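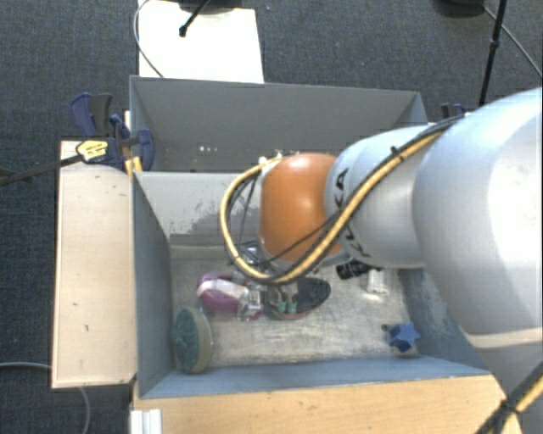
Section 6. Sorting a Mixed Bin

Every household, workshop and stockroom has a mixed bin. It is the place where a brush goes to meet something purple. This section covers emptying one, sorting what was in it and putting it back in service as a Grimshaw bin with a purpose. Read it through once before you start, preferably while standing somewhere other than in front of the bin, where the temptation to just tip it out is strong.

Before you begin

You will need:
- the mixed bin itself
- the Sulgate divider set (two long panels, four short)
- a blank label card and the clear card holder
- an old towel or a sheet of newspaper
- a damp cloth
- a trash bag, open and within reach

Clear a patch of table at least twice the size of the bin. If you are working on the floor, shut the door first. Pets take a close interest in brushes.

CAUTION: Do not reach in blind. A bin that held only soft things in February may have picked up a craft knife by now.

6.1 Emptying the bin

1. Set the bin on the table with the long side facing you. Leave it open.

2. Take items out one at a time, starting with whatever is on top. Lay each one on the towel with some space around it.

3. Pick up brushes by the back or the rim and keep your fingers out of the working face. Bristles hold on to whatever they last scrubbed, and they are generous with it.

4. Stand oval brushes and sponges on edge until you have looked at both sides. A dark green face on one side tells you very little about the other.

5. Check between items for clear plastic. Transparent pieces hide well against anything glossy and will be missed on the first pass, then found with the heel of your hand.

6. When the bin looks finished, tilt it toward the light and check the corners.

NOTE: Do not tip the bin out to save time. You will spend the time you saved under the table.

6.2 Deciding what things are

Most items will explain themselves. A few will not. An oval thing with a ridged black top could be a brush or it could be the bottom of a shoe, and the two belong in quite different places.

7. Turn the item over. If there is a handle or a grip, treat it as a tool. If there is room for a foot, treat it as footwear and look for the other one.

8. If you still can't tell, ask one other person. Ask only one. A second opinion is useful and a fifth is a party.

9. Put anything that remains a mystery to the side with a slip of paper and the date on it: "Sun 21 October, found in bin, no idea." If no one has claimed it after two months, you have your answer.

10. Bands and wraps that hold something closed stay on until you know what they are holding. Loose plastic with no obvious parent goes in the trash bag. Yes, it may be the lid to something. It has been the lid to something for years.

6.3 Cleaning the bin

11. Wipe the inside with the damp cloth, floor first and then the walls. Grimshaw bins may be washed in warm water with a little dish soap. Do not use scouring powder, which dulls the surface and lives in the corners forever after.

12. Dry thoroughly, particularly along the bottom edge.

CAUTION: Never return damp sponges or brushes to a closed bin. The smell is slow to arrive and very slow to leave.

6.4 Fitting the dividers

13. Slide one long panel into the center slots until it clicks. If it doesn't click, it is upside down. If it still doesn't click, it was the right way up before.

14. Fit the short panels wherever your tallest items need support. Oval brushes store best on their sides in a narrow section, with the bristles facing a wall and away from the neighbors.

15. Keep one section free. Something will turn up.

NOTE: The dividers are tested for 3,000 removals. Our product manager, Zsolt Bíró, did the first 1,000 by hand and now prefers not to discuss it.

6.5 Refilling and labeling

16. Return the items by use: scrubbing things together, soft things together, small parts in a lidded cup. Sorting by color looks lovely and works until you need a sponge.

17. Write the label. Say what is in the bin in three words or fewer. "Brushes, sponges" is a label. "Misc." is how you came to be reading this section.

18. Slide the card into the holder and press the holder onto the short end of the bin, where you can read it on the shelf.

Troubleshooting

The lid won't close. Something is standing up that should be lying down. It is usually a brush.

The bin is full again after a week. See 6.1. You may also wish to add a second bin, part 872, which fits the same shelf – though we have noticed that second bins fill up too.

The purple thing is back. Someone in the house owns it. Leave it in the free section and say nothing.

Continue to Section 7 for stacking limits and wall rails.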